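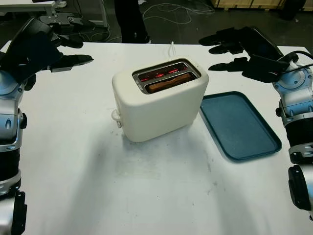
Do you need to preheat a toaster? Save your time. Every few months a tip sheet swears by an empty first run, and all I ever got from it was a darker second slice.

What I'd do instead:

Set the dial to the middle. Toast one slice. Look at it, then move the dial one notch. The numbers are rarely minutes, whatever the box hints.

Frozen bread gets a notch more.
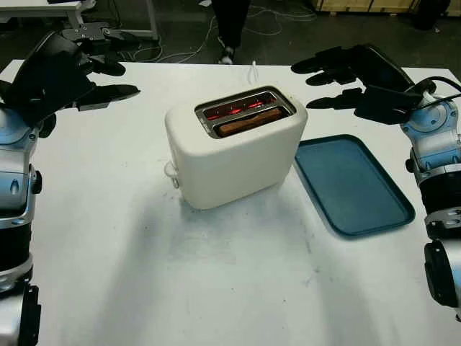 Lilla Csizmadia wrote in to say stale rye needs less than fresh. Maybe. Mine burned either way.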